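Stinura: Teaching the Gripper to Leave the Floor Alone

Our project started with an annoying bug. The arm kept reaching for things that weren't there! A speck on the floor would get a box drawn around it, the planner would happily make a path, and the fingers would close on nothing. We wanted Stinura, our grasp planning program, to know when the right answer is "stay put."

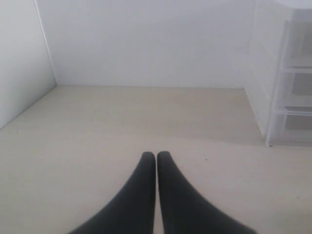

Author: Project student, perception and planning, Movdale
24/01/2024

With the wrist camera there is a lot of pale floor and white wall, so tiny dark marks stand out more than you would expect. The fingers show up too, and they are black, which made our first detector go a bit wild. So we did two things. First we masked out the fingers (the mask moves with the gripper opening, and I'm pretty proud of that part). Then we made every detection survive 5 camera frames in a row and be bigger than 40 pixels before the planner hears about it.

Translucent drawers are still hard. Their edges are faint and the depth values jump around, so for now we treat the whole unit as one solid block the arm must avoid.

Next I want to swap the fixed size limit for one that changes with distance. Small parts seen from far away get thrown out along with the specks, and I'd love to get those back.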